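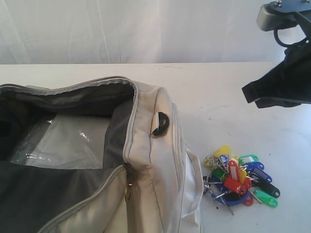

Die kleine Rede am Familientisch
Handout zur vierten Sitzung
Zeyu Xiao, 25. Mai 2026

Liebe Runde, schön, dass beim letzten Mal so viele den Mut hatten, den eigenen Anfang laut vorzulesen! Ich habe auf dem Heimweg noch lange darüber nachgedacht, was die gelungenen Anfänge gemeinsam hatten, und bin bei den Hochzeitstagen, Taufen und runden Geburtstagen immer wieder am selben Punkt gelandet: Sie fingen mit einem Moment an. Eine verregnete Autofahrt, der Streit um die Tapete im Flur, der Kuchen, der im März auf dem Balkon festgefroren war (danke dafür, ich lache immer noch).

1. Womit anfangen?

Bitte nicht mit der Begrüßung sämtlicher Anwesenden. Wer an einer langen Tafel sitzt, weiß, dass er da ist. Sucht euch eine Begebenheit, die ihr selbst miterlebt habt, und steigt mittendrin ein. »Als Oma das Zelt aufbaute, war es schon dunkel« — da hört auch der Onkel am Tischende zu. Erst danach sagt ihr, wer ihr seid, falls es überhaupt jemand nicht weiß, und warum ihr aufgestanden seid.

2. Die Länge

Unser Richtwert bleibt bei vier Minuten. Das kommt euch beim Schreiben wenig vor, ich weiß, und beim Sprechen ist es dann doch eine ganze Menge, besonders wenn die Suppe auf dem Tisch steht. Lest den Text zu Hause im Stehen und mit Uhr. Wer zu Lampenfieber neigt, spricht schneller, also Pausen ruhig mit einem Strich in den Text eintragen. Für einen Trinkspruch zwischen zwei Gängen reicht ein Absatz völlig.
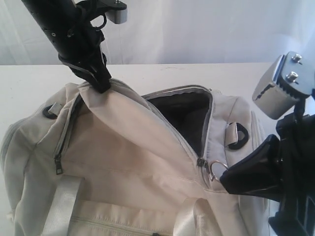

Wenjie Cheng wandte dazu ein, dass bei ihr daheim eine kurze Rede als lieblos gelte, der Großvater habe mit 77 Jahren noch fast eine halbe Stunde gesprochen und alle hätten es genossen. Ein schöner Einwand, den ich gern stehen lasse. Jede Familie hat ihr eigenes Maß, und wenn bei euch lange geredet wird, dann redet lange. Baut aber bitte Stellen ein, an denen gelacht, angestoßen oder widersprochen werden darf.

3. Was lieber am Küchentisch bleibt

Frühere Partner, Geldsachen, Krankengeschichten, die der Betroffene nicht selbst erzählt. Auch bei Kinderanekdoten fragt ihr am besten vorher nach — mit fünfzehn findet man die Geschichte vom Töpfchen auf der Terrasse ganz anders komisch als die Eltern. Und wenn jemand fehlt, der früher immer dabei war, genügt oft ein einziger ruhiger Satz. Danach kurz Luft holen, dann weiter.

4. Der Schluss

Am Schluss steht das Glas. Sagt deutlich, auf wen getrunken wird, mit Namen, und hebt es auch wirklich hoch, sonst sitzen alle da und warten. Den letzten Satz solltet ihr auswendig können, den Rest dürft ihr gern vom Zettel lesen.

Bis zum nächsten Mal

Schreibt eine Rede für einen Anlass, der in eurer Familie tatsächlich ansteht, Obergrenze 270 Wörter. Bringt sie bitte groß ausgedruckt mit, wir lesen im Stehen.
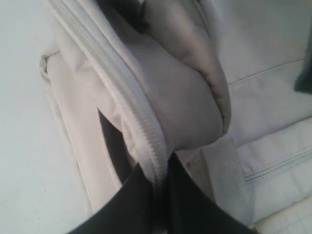 Abb.: Helle Stofftasche mit Reißverschluss, Nahaufnahme

Kontakt: Zeyu Xiao, Kursbüro Fadine | © 2026 | Nach oben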